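Tillitz Tabletop Kit: README and data card

Wrist camera recordings and setup notes for the Tillitz two-finger gripper kit, household objects edition.
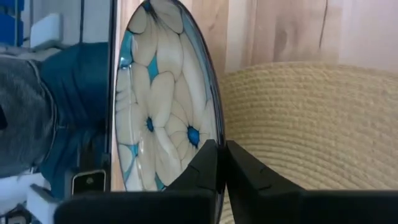 We got the kit in December and have been using it nearly every day since, so most of what follows was written between sessions with a plate or a basket still on the bench. It's a great little kit! The fingers are slim enough to get at the rim of a plate, and the wrist camera sits close enough that you can judge a grasp from the picture alone (glossy glaze included, most of the time).

What's in the release

The recordings come to 769 episodes in 21 object groups, all made with one arm and one gripper. Each episode has the wrist video, joint positions, finger opening, and a short text label typed by the operator. Labels are in plain English and a few have typos. We left those in.

Object groups include plates, bowls, baskets, folded clothes, small boxes and cables. Plates are our favorite group and also the hardest. A shiny rim throws highlights that move as the wrist turns, and a patterned face can pull a tracker toward the flowers and away from the edge you want to hold.

Clutter is on purpose. We wanted homes, with fabric and odds and ends behind the object, so please don't crop the backgrounds out before you've tried training with them in.

Setup

1. Mount the gripper with the camera side up and run the cable along the forearm. Leave a loop of slack at the wrist.
2. Start the Prydderch driver and wait for the fingers to open and close once.
3. Set the grip force to 30 for ceramics. The default is fine for cloth and woven things.
4. Run the camera check. Both fingertips should show at the bottom of the picture.

If step 4 fails, loosen the camera bracket and tilt it a little. Ours slipped twice in the first month, and a thin washer fixed it for good.

Splits

Training and test sets are split by object, so a plate in the test set never shows up in training. The Udbridge split, which some of you asked for, keeps 13 object groups for training and the rest for testing. It's much tougher and a lot more fun.

Known problems

Finger opening reads slightly high when the gripper is cold. Let it warm up before you record.

In the older episodes the video can lag the joint data by a frame or two. The Pornaditz loader has a setting for this (off by default, sorry, turn it on).

Heavy plates can rotate between the fingers if you grab them far from center. Rubber tip covers help a lot. They come in the spare parts bag, and we wish we'd opened it sooner.

Next up

More glassware, more wet dishes, and a second camera angle for the basket episodes. If you record your own episodes with the kit, send them in with the label file and the grip settings you used.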